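Blue Blocks on the White Table
Gallery 4 in the Flimotgate workshop pages. Last updated August 5, 2026

Two printed blue cubes, the white table and the grey bin that sits on it. The cubes have been asked about more than anything else on these pages, mostly by people who want to print their own, so they get a gallery to themselves. Printing notes are further down.

The cubes were printed in April with Harnelon blue filament. They are plain on all sides, with no letters, numbers or dots. The table came from Zondach as a bare white top and was fitted out afterwards.
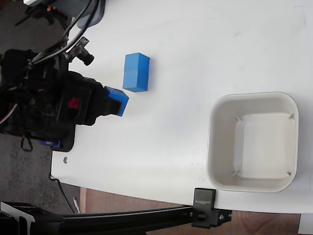
The blue block upright on the table, with a seam across its middle, and the bin to the right with nothing in it. The bin has rounded corners and a small rib in each corner of the floor. 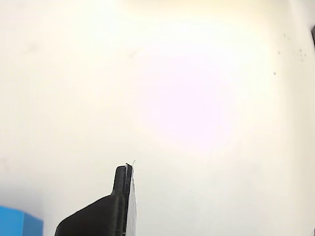 A bit of the blue at the lower left. The rest of the background is off-white.

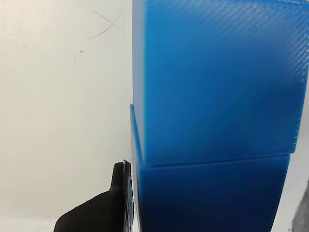

Close up on the join between upper and lower. The top cube sits a little to the right of the one beneath. The fine diagonal lines on the upper face show well at this distance, and there is a small step in the edge at its lower right.
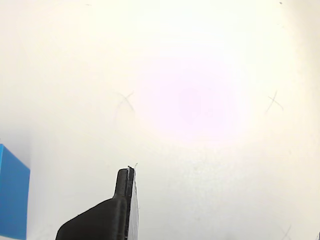 Three X marks, two of them level with each other and well apart, the third only just in at the bottom right.

Yogesh Chaudhary wrote in to say that he had printed a pair from the same file and they slid off one another whenever the table was knocked. He had rubbed the top faces down with fine paper and thought that had made matters worse. His question was whether the faces should be left as they come off the printer.

Leave them as they are. The slight roughness from printing helps the upper cube stay put, and sanding takes most of it away. If a face has already been sanded, put that one underneath against the table and use one of the others for the join. It also helps to check that the first layer hasn't spread. A spread first layer leaves a thin lip all round the bottom edge, and a cube standing on a lip will rock. Trim it with a knife held flat, going from the middle of each side out to the corner.

Printing notes

Both cubes came off the same spool. Each one weighs 140 g, and that is with more infill than they really need. A lighter cube prints faster but tips more easily. Sushil Sandhu has made a hollow version with thin walls and finds it good enough for a shelf display.

Print them one at a time if you can. Two on the plate together means the nozzle travels back and forth between them and leaves strings. Strings can be picked off by hand, though they tend to leave a small mark on the corner.

Blue was chosen for the plain reason that it shows up well on white. A red pair was printed as well and is kept in the drawer with the offcuts. The colour in photographs varies a good deal with the lamp. Under a warm bulb the white goes cream, and the same blue can look nearly navy on a shaded side.

The table

The top is matt and marks easily. Scuffs come up with a damp cloth and a little washing-up liquid, but don't use the green side of a sponge because it leaves shiny patches that can't be got rid of. Pencil can be taken off with an ordinary eraser — a soft white one, used lightly. Marker is more trouble, and Markos Mavromatis recommends testing any cleaner on the underside first.

The top is 670 mm deep, enough for the bin and a fair amount of working room in front of it.

The bin

It is a stock item from Ocampo and is sold in two depths. Ours is the shallower one. The deeper one holds more but it is awkward to reach into when you are sitting down. They can be washed in warm water. Stand them upside down to dry or water sits in the corners.

File

The cube file is free to copy and has been downloaded 1694 times. It contains one cube, so print it twice for a pair. Please check the scale before you start, as several people have ended up with cubes the size of dice after opening it in inches and converting the wrong way.

Corrections and questions go to Adoración Figueroa at the usual workshop address. Gallery 5 covers the shelving and the tool rack.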